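Kitchen Fire Safety Before the Heating Season

2023-09-21

The Menthorpe Tenants' Newsletter runs a safety item every fall, and this one covers small kitchen appliances, smoke alarms and what to do if something on the counter starts to burn. Most of it applies whether you rent in the Flunbridge building or in one of the row houses on Rallau Street.

Smoke alarms come first. Every unit has one in the hallway and one in each bedroom. Press the test button once a month and hold it until the alarm sounds. If it chirps at odd intervals, the battery is low. If it chirps with a new battery in it, call the office and we will replace the whole unit at no charge. Do not take an alarm down because it goes off when you cook. We can move it farther from the stove, up to 6 feet in most floor plans, and the work order takes a few minutes to fill out.

Stovetop fires are the ones most people think of. Put a lid on the pan, turn off the burner and leave the pan where it is until it has cooled completely. Never use water on burning grease, and do not try to carry the pan to the sink. If a lid will not put it out, leave the apartment, close the door behind you and call 911 from outside.
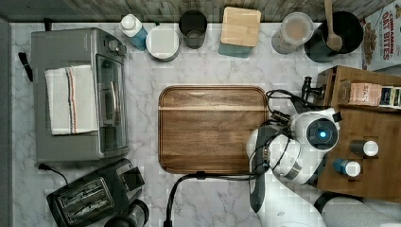 Countertop appliances get less attention than the stove, and many of them are used every day. Crumbs are the usual trouble with toasters and toaster ovens. Slide out the tray and empty it once a week, with the plug out of the wall. The top of a toaster oven is also a handy flat place to put things, and a folded dish towel like the striped one here often ends up on it. Move towels, paper plates and bread bags somewhere else before you turn the oven on. Leave some open space on all sides and keep cords away from hot surfaces. If food catches fire inside, keep the door shut, switch the oven off and unplug it if you can reach the cord safely.

Plug heating appliances straight into a wall outlet. Extension cords and power strips are not made for them. If a breaker trips when two appliances run together, use one at a time. If it keeps tripping, report it.

The office has 200 fire blankets to give out, one per household, while they last. They come flat in a pouch and hang on a hook near the kitchen door. We also have 100 copies of the escape plan sheet, with a blank grid for drawing your rooms and marking two ways out. Pick up either one at the front desk in Flunbridge until 6 p.m.

Alarm inspections start in the row houses and move to Flunbridge after that. You will get a notice on your door before anyone comes in. The next round will be in March.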